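How to do a quick reset of a small bedroom

Filed under: Bedrooms, Cleaning basics
By Oliwia Witkowska

A small bedroom gets untidy faster than a big one, and most of what makes it look bad is rubbish and packets left on the table, plus whatever has collected on the floor. The method below deals with those first. It assumes you have one bin, one table and not much else to work with.

What you need

A bin that stands on its own without tipping
A spare bin liner or carrier bag
Two cloths, one damp and one dry
A soft brush or the brush head from the vacuum
A few reusable cable ties

1. Put the bin where you will use it

Move the bin to the gap between the bed and the table before you start. In most small rooms you can then reach it from either side without walking across the floor. A round plastic bin is easiest to wipe out. If yours has no liner, check whether it needs emptying now. Tissues and paper cake cases take up a lot of space for what they are, and a bin that is already full of them will overflow halfway through the job.
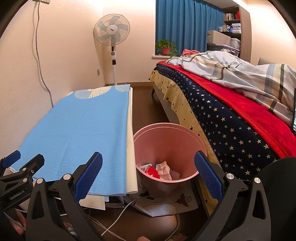
Stand the bin on a mat if you have one. It saves marks on the floor and you can shake the mat outside afterwards.

2. Pick up paper from the floor

Look under the edge of the table and beside the bed. Sheets of paper slide under furniture and stay there for months. Put anything you want to keep in one pile on the bed, and leave the sorting until the end. If you start reading old letters now you will not finish.

3. Deal with the cables

Unplug anything you are not using. Loop each spare length of cable loosely and fasten it with a tie, then run it along the wall and away from the place where you step out of bed. Do not wind a cable tightly round a plug or tuck it under a mat. Leave a bit of slack at the wall socket.

If you have a pedestal fan, switch it off and unplug it before you clean it. Wipe the base and the pole with the damp cloth and use the soft brush on the grille. Taking the grille off is a separate job, and we cover it on the page by Thanakorn Jaidee about fans and heaters.

4. Clear the table

Work from the front edge to the back. Pick up every packet and wrapper and check it before it goes in the bin. Open packets with something left in them go to the kitchen. Empty ones go in the rubbish, or in the recycling if your council takes them. Keep the packaging of anything you may need to return, as the shop might want the barcode. 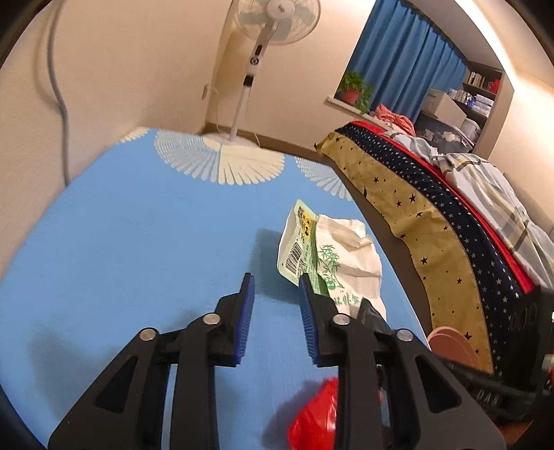
Wipe the surface with the damp cloth, then straight away with the dry one. On a printed or patterned top, use plain water first and rub lightly over the pattern. Light scuffs on a plain blue or other pale top will often fade with a drop of washing-up liquid. Avoid scouring pads. If the table has a fabric cover, brush it and shake it out of the window, and wash it according to the label.

5. Finish the floor

Lift the mat, sweep or vacuum from the far wall towards the door, and put the mat back. Tie up the rubbish and take it out. Rinse the bin if it smells and let it dry before you put in a new liner.

How often

Steps 1 and 4 are worth doing every evening. The rest can wait for the weekly clean. Waraporn Thammasiri asked whether the fan needs doing every week as well. In warm months when it runs all night, yes. Otherwise every 4 weeks is enough.

Next: Storing bedding in a room with no cupboard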